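Pre-ride checklist for the trikes and e-scooters at the Skornari loop, Fleltuvville. Copy it, scribble on it, take it with you! Comments are mine from the November check, when the demo trike had 1,012 km on the clock and still felt like a kid's birthday present.

## Tyres and wheels

- [x] Tyre pressure, front. *Fine. A touch soft, but I like it that way on the gravel bit by the boat ramp.*
- [x] Tyre pressure, both rears. *The left one took a few strokes of the pump.*
- [x] Spin each wheel and listen. *Lovely and quiet, all three!*
- [ ] Axle nuts tight. *Right rear moved a quarter turn. Nipped it up, check again next ride.*

## Brakes

- [x] Levers stop well short of the bars.
- [x] Parking brake holds on the ramp. *Held with me sitting on it, and I'd had a big lunch.*
- [ ] Pad wear. *Front pads have one good month in them. Su-chen Huang has the spares in her shed.*
- [x] Cables not frayed. *The Pelell scooter had its cable swapped at 438 km and the new one is so much smoother (I went round the car park five times just to squeeze it).*

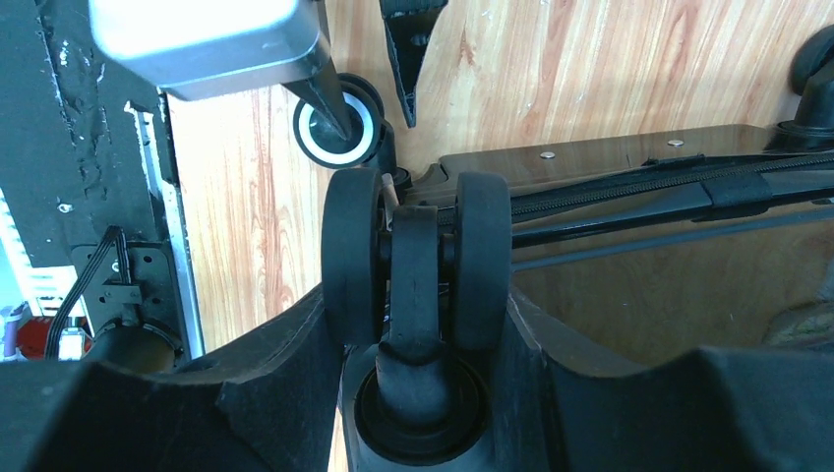
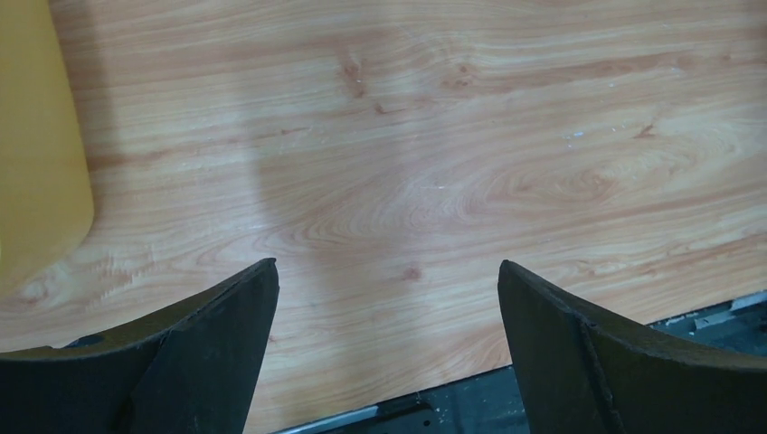

**Pin-yu Chuang**

## Steering and frame

- [x] Bars straight and tight. *Stand in front, grip the wheel with your knees, twist. No movement.*
- [x] Folding latch clicks home. *You want to hear it, so do this one before you put the helmet on.*
- [x] Seat clamp. *Marked my height with a bit of tape. Best idea I've had all year!*
- [ ] Flag pole. *Wobbly. Rides fine, but it taps the seat back on every bump and drives me up the wall.*

## Battery and lights

- [x] Charge before leaving. *Full. We did the loop twice and came home with 46 per cent, headwind included.*
- [x] Battery locked in its tray.
- [x] Front light, rear light, bell. *The bell on the Yang trike is wonderful, a proper old ding you can hear from the far side of the oval.*
- [ ] Charger lead. *Nick in the outer cover near the plug. Don't use it, there's a good one on the hook by the door.*

## Rider

- [x] Helmet done up, two fingers under the strap.
- [x] Closed shoes. *Sandals are out, sorry. Your feet sit closer to the ground than you think.*
- [x] Nothing dangling from bags or jackets.
- [x] Total load under the limit on the frame sticker.

## First 400 metres

Take these slowly, on the flat, before heading for the river path.

- [x] Brake gently twice, then once hard. *Pulled up dead straight.*
- [x] One full turn each way. *Lean into it! A trike feels tippy the first time, and by the second corner you'll be grinning.*
- [ ] Listen for rattles. *Just the flag pole again.*

Result: trike okay to ride once the axle nut has been rechecked. Scooter okay now. Front pads and the flag pole bracket go on the list for the next workshop night, doors open at 6:30 pm, bring your own 15 mm spanner if you have one.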